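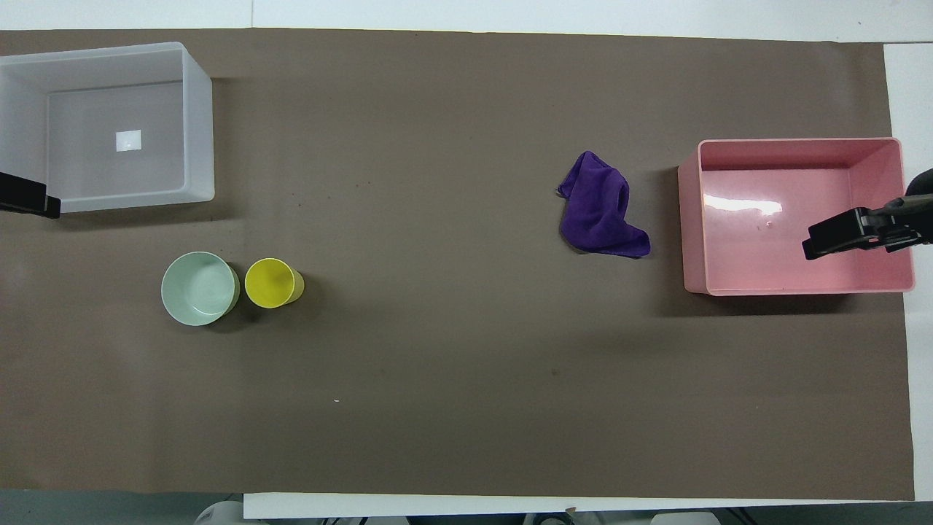 Okay friends, a little thread on night guards, as I've been grinding my teeth for years and finally did something about it (my jaw says thank you!). 1/6

I started with a drugstore one you boil and bite. It was 30 dollars and I chewed clean through it by April – my husband could hear it from the hallway, poor man. 2/6

So I went to see Dr. Wilczyńska, who was so kind and never once made me feel silly. She took molds, showed me the flat spots on my back teeth, and told me I'd been clenching in the daytime too. 3/6

The custom guard came to 300 after insurance. I know that's a lot, and I put it off for ages, but I'd been quoted 3220 for crowns on the worst ones if I kept going the way I was. 4/6

The first week I drooled like a baby and took it out in my sleep twice. Stick with it! By the second week I was sleeping right through, and the morning headaches have eased up so much. 5/6

Rinse it in cool water, never hot, and let it dry before you shut the case. Also keep it away from the dog – my neighbor Illia Derkach lost his that way and had to order a whole new one. 6/6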